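Conferência Episcopal de Pirumano encerra assembleia e aprova diretrizes para as visitas pastorais

23 de outubro de 2020

A Conferência Episcopal de Pirumano concluiu em Latomberg a sua assembleia plenária, que reuniu durante quatro dias os bispos das 13 dioceses do território. Os trabalhos decorreram na casa diocesana de retiros e terminaram com a celebração da Eucaristia na catedral, presidida pelo presidente da Conferência e concelebrada pelos demais prelados.

Na sessão de abertura, o presidente apresentou o relatório de atividades do último exercício e agradeceu às comissões episcopais o trabalho desenvolvido. Seguiu-se a leitura da mensagem enviada pela Nunciatura Apostólica, na qual se encorajam os bispos a manter a proximidade com as paróquias rurais e com as comunidades que não dispõem de sacerdote residente.

O ponto principal da ordem do dia foi a aprovação das diretrizes comuns para as visitas pastorais. O texto, preparado pela Comissão para o Clero e a Vida Consagrada, estabelece que cada bispo deverá visitar todas as paróquias da sua diocese num prazo de cinco anos e reunir-se, em cada uma delas, com o conselho pastoral, os catequistas e os responsáveis pela ação caritativa. As diretrizes aplicam-se às 363 paróquias do território e entram em vigor em dezembro, no primeiro domingo do Advento.

Os bispos analisaram ainda a situação da Cáritas local, que mantém na diocese de Vustia um centro de acolhimento para famílias deslocadas. Segundo o relatório apresentado, o centro presta apoio a mais de 100 famílias, com alojamento temporário, refeições e distribuição de artigos de higiene. A assembleia decidiu destinar a essa obra a coleta do terceiro domingo do Advento.

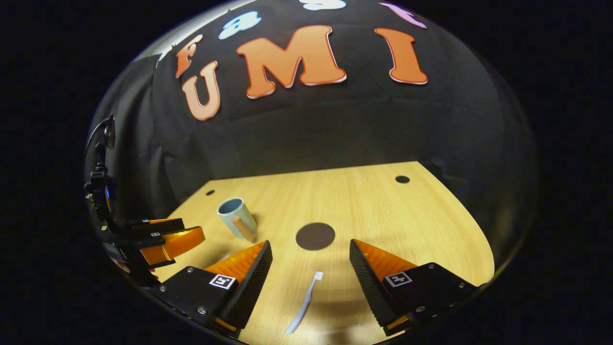
Uma escova de dentes de cabo claro sobre a mesa.

No domínio da formação, foi aprovada a renovação do protocolo com o Instituto Teológico Ostermann, que assegura os estudos de filosofia e teologia dos seminaristas de todas as dioceses. O novo protocolo prevê a abertura de um curso de formação permanente para diáconos e leigos, com aulas em Latomberg e em Vustia. As inscrições serão feitas por intermédio das cúrias diocesanas.

A assembleia procedeu igualmente à eleição dos presidentes das comissões para a Liturgia e para a Educação Cristã, cujos mandatos haviam chegado ao termo. Os eleitos tomarão posse na próxima reunião do Conselho Permanente.

No comunicado final, os bispos saúdam os fiéis, os sacerdotes, os religiosos e as religiosas e pedem orações pelos doentes e por todos os que deles cuidam. O texto integral das diretrizes será enviado às paróquias pelo Secretariado-Geral e lido nas missas dominicais, segundo o calendário que cada diocese fixar.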